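Two nights in Skerham

April 4, 2026

I booked the Urkedier guesthouse because it was close to the bus station and cost less than anything else in town. My bus got in late and I did not want to drag a suitcase across Skerham in the dark. The walk took 6 minutes.

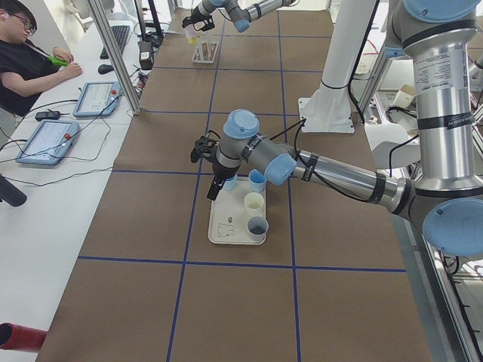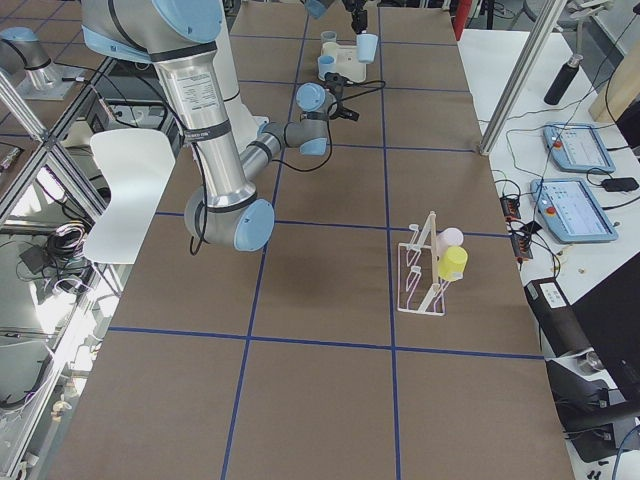 The guesthouse has three floors and no elevator. My room was on the top one, facing the back, with a double bed, a desk and a window that opened all the way. The bathroom was down the hall. I shared it with one other room and only had to wait once. The water pressure was good in the morning and poor at night.

Check-in was simple. Dalva Siqueira, who runs the desk most evenings, gave me two keys and a map with the grocery store circled. The front door is locked at eleven, so you need the bigger key if you come back later than that. She keeps a kettle going in the hallway and you can help yourself.

Breakfast is extra and served next door at Bezerra. I had it the first day – eggs, bread, a tomato salad and as much coffee as I wanted. The second day I bought a roll at the station and saved the money.

Noise was the one problem. The street is quiet but the pipes are not, and somebody above the stairwell ran a washing machine until after midnight. Bring earplugs if you are a light sleeper. The lobby Wi-Fi was fine. In my room it dropped every so often, and I gave up on a video call and went downstairs.

In the afternoon I took the number 70 bus out to Grullitz to see the old fort. It goes once an hour and the last one back leaves earlier than you would think, so check the board at the stop. There are 236 steps from the parking lot to the top wall. The view covers the whole river valley, and there is a bench in the shade halfway up. I had the place almost to myself. In July I am told the line for tickets goes down to the road.

I would stay at the Urkedier again for a night or two. For a full week I would pay more and get my own bathroom. Next stop is the coast, and I still have to book that ferry.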